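Re: [homeswap] White cube shelves for the pantry corner?

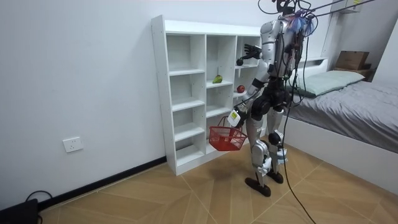

Photo: Stelios Liapis

Hello all,

Stelios Liapis wrote:
> We're finally fixing up the back room and I want open shelves
> for dry goods and fruit. Has anyone lived with the tall white
> kind, with no doors? My wife thinks it will look like a shoe
> store. Also, do you use baskets or just set things down?

Stelios, I've lived with open white shelves for 11 years now, through two apartments and the house on Demissie Street, and I'd buy them again tomorrow (tell your wife she has a point about the shoe store, but it wears off once there's food on them!).

I like that yours has cubbies of different heights. The little holes down the side panel are for shelf pins, so if you can move a shelf, do it before you fill the thing up. I waited until mine was loaded with flour and beans and spent a whole evening on the floor surrounded by jars.

For fruit I'd stay on the middle shelves, about where the pear and the apple are. You see it, so you eat it. And keep those two apart if the pears are ripe, as apples hurry them along — mine went to mush in June before I caught on.

As for baskets, a small red plastic shopping basket like that one is just what I use for carrying things in. I wouldn't leave it on the shelf, though. It hides whatever is at the bottom, and in my house that was always one old onion. Potatoes and onions can have the low cubbies, in separate ones.

Put something heavy down there anyway, and please fasten the unit to the wall. A tall one can tip, and I know you have grandchildren visiting.

Did you ever get the door at Canel's to close properly?

Warmly,
Botov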